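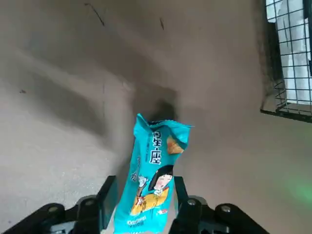

*The wrist camera's view of a turquoise snack packet between the gripper's fingers.*

## Snack season at the Minard bench

If you've walked past our corner of the lab this August and wondered about the smell of shrimp chips, sorry, and also please come in, because the packet work is going so well! We set out to collect 2000 pick-and-place examples of soft packaging by the end of the month, and as of Thursday we have 800 good ones in the bag (Mpho made that joke first, so blame him).

Soft packets are a wonderful problem. A box has the same shape every time you come back to it. A snack packet gets creased and puffs up in one spot, the ends crumple, and the printed cartoon face on the front folds in half. The glossy film throws the light around too. Our older model, trained mostly on blocks and cups, would go for the middle of the packet every time and squeeze it like a lemon. We want the new one to see plenty of ways to come at a packet, with the fingers lined up along the long sides and closing gently.

All the examples come from people driving the arm by hand. Rafia Paracha and Aqeel Lodhi have done most of the driving, and they have very different styles. Rafia comes straight down, slow and tidy. Aqeel swoops. We're keeping both, since Zarmeena Rajput (who looks after the training side) would like the model to learn from more than one person's habits.

A few things we've changed since the last newsletter:

- Each session is now 25 picks, then you swap drivers. Longer runs got sloppy near the end.
- Packets get turned and nudged between picks. Please don't smooth them out! The wrinkles are the good part.
- If you fumble and recover, keep recording. Uzma Magsi tags those separately, and they've become the clips we argue over the most at lunch.
- If you burst a packet, write it on the sheet and grab a new one from the drawer. (We're at 11. Most of those were me.)

Zarmeena ran a first small training round on what we have so far. It's early, and it still gets confused when two packets overlap, but it now turns the wrist to match the packet before it goes down. I may have yelled a little when I saw it do that.

Next up are the sachets from Durrani, which are smaller and flatter, and then we'd like to take the whole setup over to the Flakovport site for a few days so the data isn't all from one bench under one set of lights.

We could use more drivers! No experience needed, and Rafia can get you going in half an hour. Afternoons after 2 are the quietest. Put your name on the sign-up sheet by the door or just stop by the bench. Snacks that have retired from service are in the bowl by the kettle.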